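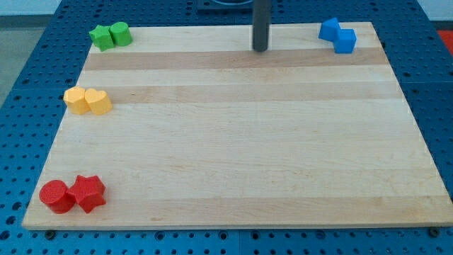
Relier Sorting Board and Blocks

I've sold a fair few shape sets over the years and this is the one I keep taking home again (my own kids are well past it and I still can't leave it alone). It's a big, plain rectangular wooden board with chunky solid-coloured blocks, and that's pretty much the lot. No batteries, no songs, no lid with holes cut in it that only works one way.

The blocks come in green, yellow-orange, red and blue, and the shapes are the ones you'd hope for: star, cylinder, hexagon, heart, triangle and cube. They're proper blocks too, with a good deep side to them, so a little hand can get hold of one without pinching at it. The star has rounded points. I like that a lot, having knelt on the other sort.

What's in the box

The board, a starter bag of blocks, a cotton drawstring bag to keep them in, and a folded sheet of game ideas. The sheet is fine. Most families I talk to read it once and then make up their own, and the kids' rules are usually better anyway.

How we play it

The easiest way in is colour. Tip the blocks in the middle of the board, give each colour its own spot around the outside, and let your child take them home. Greens up the far end, reds down near your tummy, whatever you fancy. There are no lines or pictures on the board to say where things go, so you can move the spots every time and it's a new game.

Once that gets too easy, switch to shape. This is where it gets good! A red star and a green star are suddenly friends, and a child who's been sorting by colour for a fortnight has to stop and have a proper think about it. You can see the cogs going. The two cylinders are handy for this as well — one red, one green, easy to spot across the table.

Then there's the hiding game. Look at the pairs, shut your eyes, I swap two pieces, and you tell me what's changed. My youngest used to peek through her fingers and I used to pretend I hadn't noticed.

The board

People ask whether they need the board, and you could get by without it. But it gives the game an edge, if that makes sense. Blocks on a rug wander off under the couch, and blocks on the board tend to stay put, or at least you notice when one's gone missing. It's large enough to leave plenty of bare wood once everything's sorted, so there's space to build in the middle or for a sibling to muscle in from the other side. Do check the size of your kids' table before you order, as I've had a couple come back that were hanging over the side.

It lies flat on a table or the floor. I wouldn't lean it up against a wall with toddlers about.

Looking after it

Wipe the board with a damp cloth and dry it straight away. Don't soak it and please don't put it in the dishwasher (someone did, and sent me the photo). The blocks want the same treatment. If the board starts looking a bit tired and thirsty, the Hinus wax we stock brings the colour back up nicely. Use a tiny bit, rub it in, leave it overnight, buff it off in the morning.

Keep the whole lot out of full sun when it's not being used. A windowsill in February will fade just about anything.

Ages

I suggest 3 and up. Younger ones will enjoy it with you sitting right there, but they'll mostly want to bang the cylinders together, so be prepared for the noise.

Extras

Spare blocks are sold singly in all the shapes, so a lost heart isn't the end of the world. Pick the colour from the drop-down and write the shape in the order notes. The Emier bag is a bit roomier than the one in the box and worth having if you add extras. The Sinaga tray fits blocks only — it won't take the board, and I get asked that a lot.

Postage and returns

Orders over $100 go post-free. Under that it's a flat rate and you'll see it at the checkout before you pay. I pack everything myself and post within 5 working days, usually quicker unless it's school holidays. Changed your mind? You've got 27 days to send it back, in the original box if you can manage it.

Page updated August 1, 2022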